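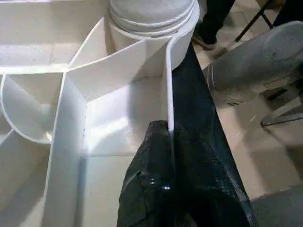 White panels and base, from close above. The soft gray shadows are what make white so hard to judge.

Sun 13 August

Quiet day, so I finally sat down with the chalking notes, which have been scattered over loose sheets since May (my fault entirely, and apologies to Zsófia Kelemen, who has asked twice). The question is still the one we began with: when a white plastic garden chair goes dull and leaves powder on your trousers, how much of that is dirt and how much is the surface itself giving up?

Washed the Avard samples first, warm water and dish soap, soft brush, 3 minutes each. Lovely improvement on the shaded ones! The ones from the south wall came up cleaner but still left a pale smear on the black felt, so I'm fairly sure now that we're looking at sun damage there. The Nitden samples hardly smeared at all, and I'd love to know what goes into them.

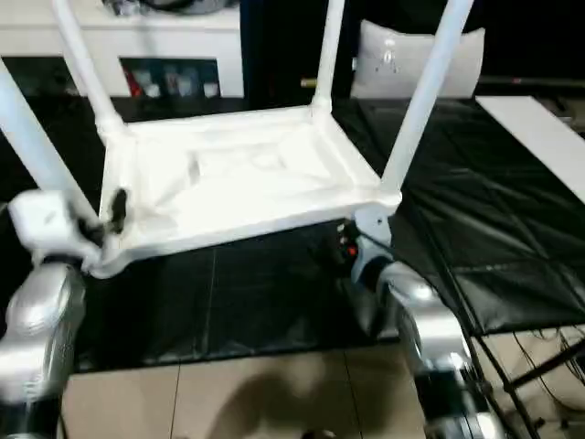 Seat underside, with the raised rim and molded ribs or recessed panels.

I do think we should take our reference color from undersides from now on, as they get so little sun. The ribs are a nuisance, mind you, because grit settles in beside them and the color card won't lie flat, so pick the widest smooth patch you can find and write down which one you used. I didn't do that in May and spent a silly amount of time this morning guessing.

Tried wet sanding on one Avard strip too, 300 strokes with the fine pad. The powder went, but the gloss went with it, and my wrist is still complaining.
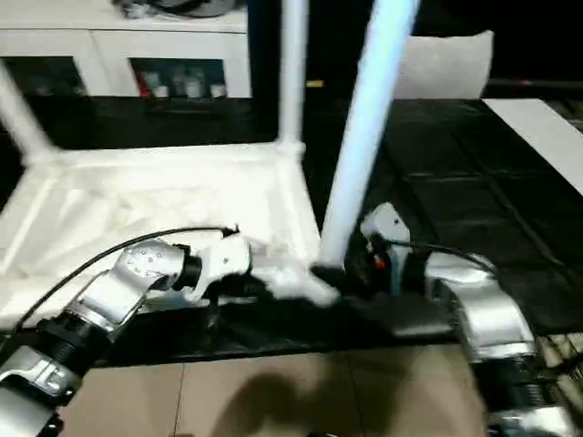
Still to do

Repeat the felt rub on sample 42, where I've written two different results and believe neither.
Ask Vincze for 4 more strips from the same batch.
Zsófia, the good brush is back in the Jumix tin.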